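October, bench notes, dye shed

Third go at the indigo vat. Vat two went gray-green overnight and smelled like a pond with opinions. Fouad wanted to save it. I wanted to pour it out and lie about it. We compromised by ignoring it until after lunch, and then poured it out.

New batch made up with 140 g of the Kinow powder in the big crock, lime and fructose as before. Held at 37 C with the aquarium heater, the lid, and Peadar's old ski jacket. By 4 pm there was a coppery skin on top and the liquid under it was a yellowish amber, so either chemistry occurred or we have made soup. 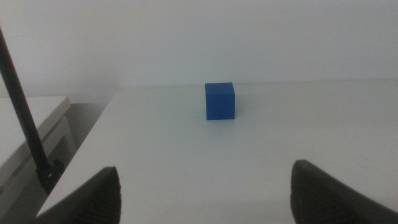
Why do the first dips come out patchy?

Mostly air in the cloth. Soak the cotton well ahead, squeeze it out under water, and lower it in slowly instead of flinging it like Ghassan does.

Dipped the Wamley cotton and a scrap of the Hamdan linen. Linen took color faster and looks smug. Cotton needs at least two more rounds, with a good airing between. Rinse water still running blue, so I am not calling anything fast until it has been through Bilal's washing machine, which has ruined better things.

pH strips are nearly gone. Whoever is using them as bookmarks, please stop. Ivan, the stirring stick with the red tape is for this vat only. It says so on the tape.

Tomorrow: feed the vat, redip cotton, find my other glove.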